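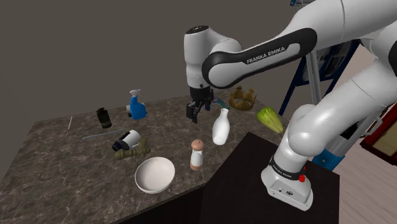
How a Robot Arm Gets Ready for Work

A robot arm can lift the same cup a thousand times without getting bored. But it can't start work by itself. Before it moves at all, people have to bolt it down, plug it in, tell it where things are and check that it is safe. After that they have to look after it, a bit like you look after a bike.

This page follows one arm at the Memlow workshop. The people there use it for practicing one job: picking things up from a counter and putting them down again.

The parts of the arm

Start at the bottom. The part that stays still is called the base. On this arm the base is white and boxy, and it has small dark connector ports on the front. Ports are the places where cables can be plugged in.

Above the base come the joints. A joint is a place where the arm can turn. You have joints too, at your shoulder, elbow and wrist. The big rounded white part that bends over is the arm's elbow, and the rounded part with the black cap is its wrist.

At the very end, pointing down at the counter, is the gripper. It is black and has two fingers. A gripper with two fingers that slide straight toward each other is called a parallel gripper. It can't wiggle its fingers or make a fist. It opens and it closes. When you see the fingers hanging apart, the gripper is open.

The name printed on the arm, FRANKA EMIKA, is the name of the maker.

A practice world

Robots often practice in a simulation first. A simulation is a world made by a computer, a little like a video game. The picture on this page comes from one. The arm, the marble-patterned counter and everything on it were drawn by a computer.

Setting up a simulated arm is a lot like setting up a real one. You still have to say where the base stands, which way it faces and how far it is to the counter. If you get a number wrong, the arm reaches for the wrong place. The good part is that a crash costs nothing. You press reset, and everything goes back to where it began. A real vase would be in pieces.

The simulation at Memlow is called Skerivell. The team has saved 502 different counters in it, each with its own mix of things.

Step 1: Fix the base

A real arm is heavy, and when it swings out to one side it pulls on whatever it is standing on. So the base is bolted to something strong. The bolts are tightened a little at a time, going back and forth across the base, so that it sits flat. Then somebody lays a level on top. A level is a tool with a bubble in it. If the bubble is in the middle, the base is straight.

Step 2: Plug it in

Cables carry power to the arm and messages to and from its computer. They need enough slack that nothing tugs on them when the arm turns. They also have to stay away from the joints, where they could get pinched.

Real robot arms have a stop button that a person can reach quickly. It gets tested before anything else happens. Someone makes the arm move slowly, presses the button and checks that the arm stops. If it doesn't, the work ends there until the problem is fixed.

Step 3: Tell it where things are

An arm doesn't know where the counter is. It has to be told, or it has to work it out with a camera. Getting those numbers right is called calibration (say it: kal-uh-BRAY-shun).

One way to do it is to move the gripper slowly until it touches a mark on the counter. The computer saves that spot. Then the gripper goes to the next mark, and the next. When there are enough marks, the computer can work out where the whole counter is.

You can try this at home. Put a coin on a table, close your eyes and touch it. Now ask someone to turn your chair a little while your eyes stay shut, and try again. You will probably miss. Your calibration is off.

Step 4: Set the gripper

Different things need different grips. Look at what is on the counter. The white vase has a narrow neck and a round body, so the fingers might fit around the neck. The spray bottle is standing up, while the white and black bottle is lying on its side, and that changes which way the gripper has to turn. The wide bowl is hard to grab around the outside, so one finger can go inside and one outside. And there is a crown with pointed tips – a tricky shape to hold.

For each thing, the team sets 2 numbers: how wide to open, and how hard to squeeze. Too soft and it slips. Too hard and it might break.

Looking after the arm

Every morning the real arm at Memlow gets a quick check. The fingers are wiped, as dust makes them slippery. The cables are looked at from end to end. The arm is moved through every joint while somebody listens for clicks or scraping.

The team writes each check in a log called Gentile. Last January the log showed that the arm had finished more than 1069 pick-ups and had begun to drop small things. The finger pads had worn smooth. The repair was short:

Turn the power off.
Take out the screws that hold the old pads.
Put on the new pads and tighten the screws.
Turn the power on and calibrate the fingers again.

The last line is easy to forget. New pads are thicker than worn ones, so the old numbers no longer fit.

Words to know

Base: the part of the arm that stays in place.
Joint: a place where the arm turns.
Gripper: the part that holds things.
Calibration: getting the robot's numbers to match the world.
Simulation: a practice world made by a computer.

Page last updated 15 February 2022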